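关于我们

Wulden 是一间开在老街上的木工与家居修补教室，门牌439号，隔壁是卖豆浆的，早上来得早的学员身上总带着一股豆香味。我们教大家做小凳子、修抽屉、给旧桌子重新上油，也教怎么把一块木头慢慢磨到自己喜欢的手感（这件事比听起来费工夫，也比听起来让人上瘾！）。

教室最早是 Olga Azevedo 张罗起来的。她那时住在 Ekosby，家里有一张祖母留下的餐桌，桌面裂了，问了好几家都说不值得修，她便自己翻书、自己试，前前后后折腾了一个冬天。后来邻居们也把椅子、柜门搬来请她看看，客厅实在放不下了，才有了如今这个地方。

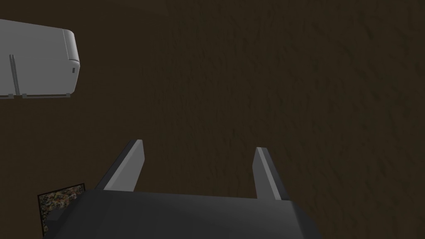

Alper Kaplan 是第二年加入的，主要带晚间的基础班。他讲课慢，喜欢从认木纹讲起，常常讲着讲着就过了下课时间，好在大家也不急着走，泡壶茶接着聊。

目前我们有4位老师，基础班每期八个人，连上六周，每晚七点开始。工具和围裙都由教室准备，您穿一双不怕脏的鞋来就好。每年十一月还有一次旧家具交换会，去年来了将近200人，院子里挤得满满当当，最后连我们自己的板凳都被人换走了两张。

如果您家里也有一件舍不得扔的旧东西，欢迎带来坐坐，先看看能不能修，报不报名都没有关系。提前30分钟打个电话，我们把炉子上的水烧好等您。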